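# Fleltthorpe Street Surface Notes

April - by the Plemix surface notes desk - 7 min read

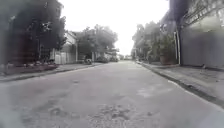

Fleltthorpe Street Surface Notes is a set of 188 written records on the condition of residential streets. Each record covers one stretch of road and says what the surface is made of, what is wrong with it, what has been repaired, and what runs along the sides. The notes were written for people who plan small repairs: resurfacing crews, neighborhood groups that have to file a request, and students who need real pavement to practice on.

This file explains what the records contain, how they were made, and where they are weak. Read the section on severity before you use the severity column for anything.

## What is in the folder

- `records.csv` - one row per stretch, 188 rows
- `terms.md` - the word list used in the records
- `sides.csv` - notes on curbs, sidewalks, walls and planting
- `changes.md` - edits made after the first release
- `photos/` - street views, where we have them

Not every stretch has a photo. Of the 188 records, 172 have at least one view in the photos folder. The rest were written on foot with a tape and a notepad, and the text is all there is for them.

## What counts as a stretch

A stretch is one piece of street between two crossings, or 200 meters, whichever comes first. Long streets are split into several stretches and given letters after the street code. Short dead ends are kept whole. If a street changes surface partway along, for example from asphalt to block paving, it is split at the change even if that leaves one piece very short.

We measured along the center of the road. Curves were walked with a wheel. Slopes were not corrected, so the length of a steep stretch is the length of the surface and will be a little longer than what you read off a map.

## Columns in records.csv

- `stretch` - street code and letter
- `surface` - asphalt, concrete, block, gravel, mixed
- `wear` - even, uneven, mottled, polished
- `broken` - yes or no, with a short note
- `patched` - yes or no, with a short note
- `paint` - edge line, center line, crossing, none
- `severity` - 0 to 4
- `written_from` - foot, photo, both
- `remarks` - free text

The `broken` and `patched` columns are separate on purpose. A street can easily have both. On weathered asphalt it is common to find an area of crumbling material near the middle of the road and, a little farther on, a smoother and lighter patch with a fairly regular outline. The first goes under `broken`. The second goes under `patched`, even if the edges of the patch have started to lift.

Stains and color changes go under `wear`, as "mottled". A dark blotch can be oil, old sealant, shade, or a shallow dip, and from a distance there is no good way to tell. If someone stood over it and could name it, the name is in `remarks`. If not, it stays a blotch.

## Terms

The full list is in `terms.md`. These are the ones people ask about.

**Crumbling.** The surface has come apart into pieces. There may be loose stone on top. Use this when the broken area has no clear hole with a clear edge.

**Pothole.** A hole with an edge you could draw a line around. Several small pits inside one crumbling area are recorded as crumbling, with "pitted" in the note.

**Patch.** Any area where the surface was replaced or covered after the road was built. A patch does not have to be square. Utility cuts are patches too, and have "cut" in the note.

**Depression.** A low spot with the surface still in one piece. We only use this for records written on foot. In photo records the word is "dark area" unless the dip is plain to see.

**Edge line.** A painted line along the side of the road, following the curb. Thin, worn and broken lines all count. If less than half of the line is left along the stretch, the paint column says "edge line, partial".

## Severity

Severity is a judgment made by one reader per stretch. It goes like this:

- 0 - nothing to repair
- 1 - worn, with the surface whole
- 2 - small breaks, or old patches that have begun to fail
- 3 - broken area large enough that a driver would steer around it
- 4 - the stretch should not be used until it is repaired

There are 15 stretches at severity 4. All of them were visited on foot. We do not give a 4 from a photo, and we are slow to give a 3 from one. Depth is hard to judge in a picture, most of all under a bright flat sky with no shadows to show where the surface drops. If the best we had was a view like that, the stretch got the lower of the two numbers we were considering.

This means photo records lean low. Do not compare a street written from photos with a street written on foot and decide that the first one is in better shape. Filter on `written_from` first.

## The sides of the street

`sides.csv` began as a few remarks and grew into its own file. Water and roots do a lot of the damage to a road, and both come from the sides. For each side of each stretch we noted:

- sidewalk: raised, level, or none
- curb: height as low, medium or high, and whether it is continuous
- what stands behind the sidewalk: wall, fence, house front, open ground
- trees and shrubs, and whether branches hang over the street
- planters or ledges next to the sidewalk

Left and right are always given looking up the street from the lower-numbered crossing. The early rows mixed this up. They were fixed, and the list of affected stretches is in `changes.md`.

Boundary walls are worth a look. Where a long wall runs parallel to the street, rainwater often has only one way to go, and that is along the curb. A low curb with a wall behind it is flagged with `w` in the last column. The flag says nothing about whether the stretch floods. It only marks the arrangement.

Trees are recorded by size and position. We did not identify species. A large tree close to the curb is noted as "large, near". A canopy that reaches out over the roadway is noted as "overhanging", and it also tells you that leaf litter may have covered part of the surface when the notes were taken. Houses are recorded only as "house" or "row", with no color, style or number.

## How the records were made

Walkers were given a street code, a printed sheet and a wheel. They started at the lower-numbered crossing, went up one side and came back down the other, and wrote as they went. Most stretches took less time than expected. The slow ones were the ones with many utility cuts, where every cut needed its own line in the note.

Photo records were written by a second reader who had not walked the street. The reader had the view and the word list and was asked to leave a column blank before guessing. Where both a walker and a photo reader covered the same stretch, the walker's entry was kept for the surface, and the two were merged for the sides.

The Pylypenko sheet layout was used for the first round. It has a single box for all surface defects, and walkers filled it with whatever came to mind. We changed to the Warnetti layout for the second round, with one box per defect, and went back over the first-round streets to fill the gaps. A few gaps are still there. They show up as empty cells, not zeros.

## Known problems

**Soft photos.** A number of the views are low in detail and the colors are muted. They are good enough to tell asphalt from concrete and to find the larger broken areas. They will not show hairline cracks. An empty crack note on a photo record means that no crack could be made out.

**Distance.** Views taken along the length of a street show the near part well and the far part hardly at all. Where the far end fades out, the record covers only what could be seen, and the remark reads "near half only". Please keep that remark if you copy the rows somewhere else.

**Parked cars.** On some streets the edge of the road was covered by parked cars for the whole visit. The paint column is blank for these unless the line could be followed between them.

**Time of day.** Walkers mostly went out in the morning. Low light makes small dips easier to see, so streets walked early may have more depressions on record than streets walked at noon. The start time is in `remarks` where the walker wrote it down.

**One climate, one season.** All visits were made in spring. A surface that looks sound in April can look very different after a winter.

## Uses

The notes work well for planning a first visit, for teaching people to describe pavement in the same words, and for checking whether a list of repair requests matches what is out there. They do not replace an engineering survey. There are no core samples, no load tests and no measured depths apart from a handful in the remarks.

If you use the severity column to rank streets, give the ranking together with the `written_from` column. We have seen the numbers passed around without it.

## Corrections

Send corrections with the stretch code, the column, the current value and the value you think is right. A photo helps but is not required. If the street has been repaired since the visit, say so in a separate note - we keep the original entry and add a dated line under it. Rows are never deleted. A stretch that no longer exists as a street is marked "closed" and left in place so that the codes stay the same.

## License

Text and tables may be reused with credit to Fleltthorpe Street Surface Notes. The photos have separate terms, listed in the `photos/` folder.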